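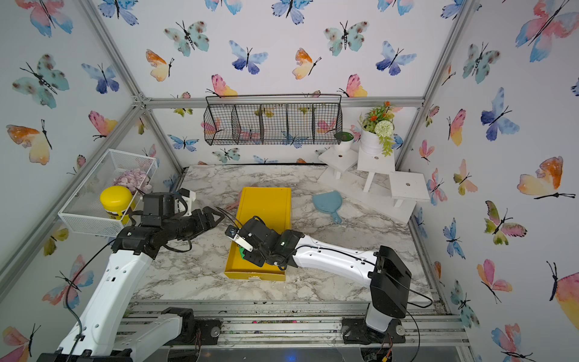 Can a robot tidy your room yet?

Imagine you come home from school and all your toys are back in their places. You did not do it, and your mother did not do it. A robot did. Would you like that? Many people would, and many people are working on it.

For you, picking up a small thing is very easy. Your eyes find it, your fingers close, and you don't think about it at all. A robot has to learn every part of this. Where is the thing? How far is it? How hard can I squeeze? If it squeezes too little, the thing falls. If it squeezes too much, something soft can break.

Look at the yellow tray on the table. One robot arm has put its gripper down into the tray, and there is a small green object between its two fingers. The other arm is holding its gripper in the air near a corner of the tray. You have ten fingers for your work, but each of these grippers has only two!

Sirkka Vuorinen teaches robots to sort small things. One of her robots tried the same job 200 times. It did it right 185 times. "This is good for a robot," she says, "but if you dropped 15 forks every time you set 200 forks on tables, your family would be a little tired of the noise."

Some machines already help at home. A dishwasher washes plates very well — but you must put the plates in. A robot vacuum cleans the floor, but it can get stuck on a sock. Each one knows its own job only.

A tidying robot needs to know many jobs, and every room is different. Your blanket has a new shape each morning. So the answer for today is: a little bit, and slowly.

Try it yourself! Use only your thumb and one finger, and move 14 dry beans from one bowl to another. Then try it with thick gloves on. Which bean was the hardest?

Written by Tyra Isaksson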